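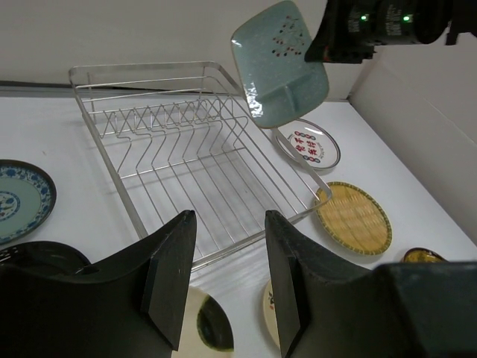
Kitchen Notes > Soups > Sour Rye Soup

My grandmother made sour rye soup every April, and I have been trying to make it in Witorstead for 11 years. The recipe is short. You mix rye flour with warm water and a crust of old bread, cover the jar with a cloth and leave it near the stove for 8 days. Then it should smell like apples and a little like a cellar.

My problem was always the flour. At home we bought Kistska, which is coarse and almost gray, and the flour in the supermarket here is too fine. It makes the soup thick like glue. Last month I found a small sack of coarse rye at Leclerc, the bakery behind the post office, and I asked if they would sell me some. The man at the counter, Murray Cormier, wanted to know what for. When I explained, he gave me also a spoon of his own bread starter in a paper cup, and with this the jar was ready three days earlier.

For the soup itself I boil smoked ribs with an onion, two bay leaves and some marjoram for two hours. Then I take out the ribs, lower the heat and pour in the sour liquid slowly, while stirring. Do not let it boil hard after this. Potatoes I cook separately – my grandmother put them in the pot, but then they stay firm from the acid and my children complain.

We eat it with half an egg and horseradish. On Saturday I brought a pot to my neighbor, who put sugar in it. I said nothing.

Next time I want to try it with dried mushrooms and no meat. My aunt in Drokov makes it this way, and she has promised to send me the mushrooms.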